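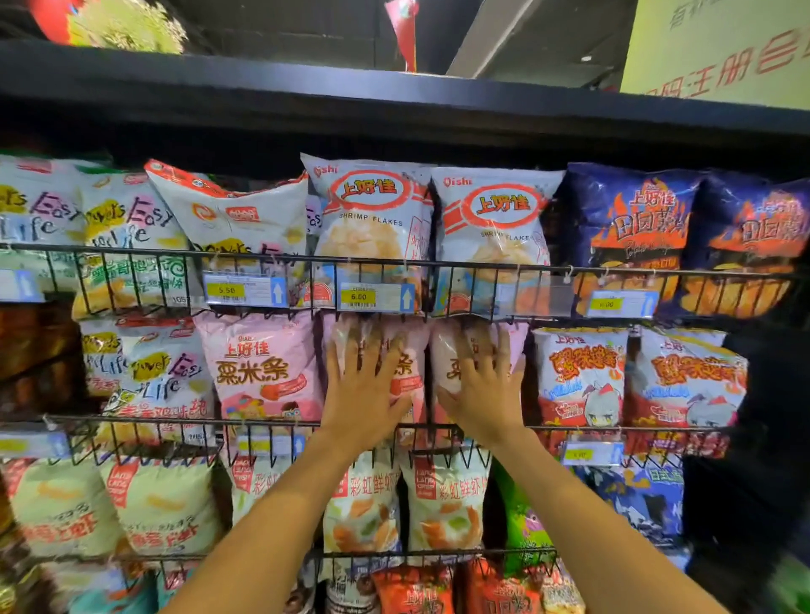
The Long Haul of the Light Load

Why a packet of chips is one of the most awkward things a trucking company can carry

34 comments

A semi-trailer loaded with canned tomatoes will hit its legal weight limit with a good part of the trailer still empty. Load the same trailer with snack foods and you can fill it to the roof without troubling the weighbridge. People in freight call this cubing out, and it shapes nearly everything about how chips, puffs and crackers get to the shop.

Nodside, a freight depot on the flat country west of the range, handles more snack food than anything else. The first trucks are backed onto the dock at 4 am, when the air is cool and the forklifts still have their lights on. The cartons are big and weigh next to nothing. A worker can lift one with one hand, and most do, although the depot's own rules say two.

The run from Nodside to the coast is 600 kilometres. Diesel costs much the same whether the trailer is full of chips or full of something that earns more per pallet, so the carrier charges by space. Snack makers have known this for decades. What they pay to move a carton has little to do with what is in it and a lot to do with how much room it takes up.

Much of that room is gas. The bags are usually flushed with nitrogen before they are sealed, which keeps the oil from going rancid and gives the contents a cushion. Shoppers complain about it. Take the cushion away, though, and a carton at the bottom of a pallet would arrive as crumbs.

Then there is altitude. The highway out of Nodside climbs to the town of Sillel, and as the outside pressure drops the bags swell. Most cope. A weak seal will let go on the way up, and drivers who have done the trip in summer say they can hear the odd one pop when they pull over at the top. Heiskanen, the packaging firm that supplies film to several plants in the region, tests its seals in a vacuum chamber set to match a height of 3000 metres, well above anything on the route. The margin is there for air freight and for hot days.

The film itself is a compromise. It has to keep out light, oxygen and moisture, take ink well, and tear open without a pair of scissors. That generally means several thin layers bonded together, and bonded layers are hard to recycle. Heiskanen has been trialling a single-material film on one line. It runs slower and costs more -- how much more, the company won't say -- and it wrinkles at the seal if the jaws are a touch too warm.

Jellerska, a family-run wholesaler near the port, takes eight pallets on a normal Tuesday and splits them among corner shops, servos and Asian grocers. Its warehouse carries around 300 snack lines, many of them imported. Those have already spent weeks in a shipping container, where the heat does more harm than the motion. Staff open a carton from each delivery and squeeze the bags by hand. A soft one goes in the reject bin, and if there are too many soft ones the whole pallet is set aside for a claim.

The trucks go back inland that afternoon. Some carry bottled water or bagged fertilizer, both of which pay by weight and leave the top half of the trailer bare. Others go home with flattened cartons and empty pallets, and the driver is through Sillel again before dark.

Share 112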